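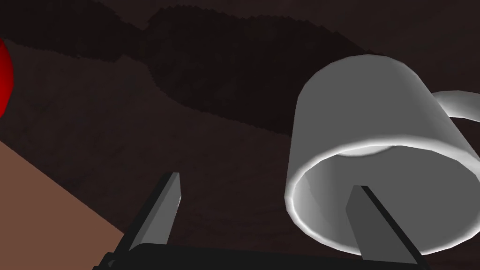
White mug, tilted mouth down, rendered

Speaker notes – "Small Screens, Cold Hands: what we learned about phone gestures"
Obadia Mugo, Friday afternoon session

Opening (keep it slow, people will still be finding seats)

Hello everybody, and thank you for staying for the last slot on a Friday, which I know is asking a lot when the trains are what they are. My name is Obadia, I work on the input side of the Tallerine phone at Gamcombe, and for the last while my whole job has been the things you do to a phone without quite pressing it. Waving at it, turning it over, covering it with your palm, knocking on the back. If you have ever silenced an alarm by slapping your hand down somewhere near it, you are my favorite kind of customer.

Ask for hands: who has a gesture feature switched on right now? Then ask who knows what it is. (Wait for the laugh. If it doesn't come, move on, don't explain it.)

Where we began

When I joined, the phone shipped with 22 gestures. I want to be fair to the people who made them, because several of those people are in this room and one of them is giving me a ride home. Each one made perfect sense on its own. Flip to mute, lift to wake, double knock for the flashlight, and so on down a settings page you had to scroll and scroll. The trouble was that they all lived in the same small handful of sensors, and they kept bumping into one another. You would lift the phone to see who was calling and it would decide you were tilting it to scroll.

Tell the story of my mother and the flashlight here, but the short version. The long version took up most of the talk in rehearsal.

So we asked 70 people to carry the Tallerine for the month of May and live with it. We didn't give them tasks or a script. We asked them to keep a little diary whenever the phone did something they hadn't meant, or didn't do something they had. I read every one of those diaries, some of them twice, and I can tell you that people are very patient and also very good at swearing.

What the diaries said

Pause before this part and have some water.

The first thing was pockets. The proximity sensor sits next to the earpiece, and it can't tell the lining of a coat from a cheek, so half the complaints had to do with phones waking up in the dark. We now look at the motion sensor and the light sensor together before we believe anything. It costs a small delay, and I'll show you the delay in a minute so you can judge for yourselves.

The second was gloves and cold fingers. Hover detection was our pride and joy, and it went to pieces on a winter morning at a bus stop. Our friends on the Gál team had already met this on their tablet, and they were generous enough to share how they raise the sensitivity a step at a time. Please thank them if you see them at coffee – they're a shy bunch, but they like to be thanked.

The third was plain forgetting. People turned a gesture on, enjoyed it for an evening, and lost it. That one hurt a bit, I'll admit.

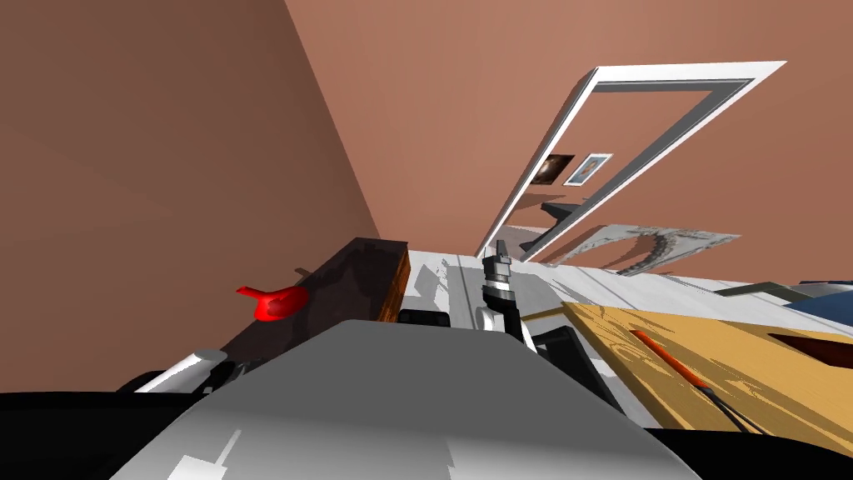

What we kept

We went down to 3 gestures that are on from the start: flip to mute, lift to wake, and palm to pause. Everything else moved into an app we call Cloketti, where you can add up to 2 more of your own choosing. Why a limit? Well, we tried it without one in the office, and by lunchtime we had all rebuilt the mess we started with.

Show the live demo now. Phone face up on the lectern, ringer loud. Flip it. Flip it back. If the projector cable is in the way, ask someone in the front row to hold it, they always enjoy that.

Say a word about the first-run screen too. It used to be a page of text, and now the phone simply asks you to try the gesture once, and buzzes when it has understood you. My mother got through it on her own and called me to say so – by lifting the phone, I was pleased to hear.

If time is short

Skip the battery slide. Don't skip the part about left-handed users, because somebody always asks and it's better to get there first. The palm gesture was tuned on right hands and we had to go back and do it again.

Questions

Repeat each question into the microphone for the people at the back. If someone asks about folding phones, say we're working on it and offer to talk afterward by the door. Leave the demo phones on the table until the room clears, and bring all the chargers home this time.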